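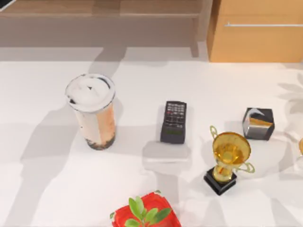 Figure 3. The practice table in the Tonska simulator, with the bubble tea cup, the trophy and the other tabletop objects.

Section 3: Recording your first demonstration

I wrote this part of the Tonska guide after watching a lot of people (me included) make a mess of their first recordings. You'll be driving the simulated arm by hand with the Zundside controller, and Tonska saves everything you do as one demonstration. Plan on an hour for your first go. After that it gets a lot quicker!

The job in this section is a simple one: pick up the bubble tea cup from the left side of the table and set it down again a little closer to the middle. Leave the trophy alone for now. Those two curved handles are fun, but they'll catch a fingertip in no time, and we get to them in Section 4.

Before you start

You need Tonska installed and the controller paired (Section 2). Close anything heavy on your computer. If the picture stutters while you drive, your hand will start chasing it, and all that wobble goes straight into the recording.

Steps

1. Open Tonska and choose Practice Table from the scene list. Give the shadows a moment to load. They help a lot with judging height once the arm is moving.

2. Press Reset Scene, even if everything looks fine. I skip this all the time and I always regret it.

3. Set the recording rate to 30. The menu goes higher, but the files get big and I've never seen the extra detail help with a pick-and-place job like this one.

4. Hold the controller in a comfortable spot, elbow on the desk if you like, and press the side button once. The arm now follows your hand. Let go of the button to freeze it. You can move your hand back to somewhere comfy while it's frozen, then press again and carry on.

5. Practice the whole move twice without recording. Come at the cup from the side, above the dark band of tapioca pearls and below the white lid. Gripping by the lid works now and then, but the robot won't learn anything useful from it.

6. Press Record and wait for the tone. Then go.

7. Close the fingers slowly. Stop squeezing as soon as the force bar turns green.

8. Lift straight up before you move sideways. The black handheld device with the keypad is to the right of the cup, and a low swing can send it sliding.

9. Lower the cup, open the fingers, and back the arm away the same way it came in. Press Record again to stop.

10. Watch the replay and name the file. Keep it or toss it, but decide right away – you won't remember which one was good tomorrow.

CAUTION: If you're using a real Laltia arm in mirror mode, it copies what you do on screen. Clear the area around it and keep the stop button within reach before you press Record.

Note on pauses: Short stops are okay. Long ones are trouble, because the robot learns to stop there too. If you need to think, scrap the take and start over.

Note on the plant: The red container sits at the near edge of the table, and its leaves spread out wider than you'd expect. Keep your elbow view on (press V) if you're bringing the arm in from the front.

How many takes do you need?

I asked Dragica Berisha, who trained our cup model, and she used 86 good ones. For trying things out, 33 got me a model that mostly picked up the cup. Vary your approach a bit from one take to the next, and toss any take where you bumped something.

When you have your set, go to File, then Export, and pick the Trajkovski format. Training is covered in Section 5.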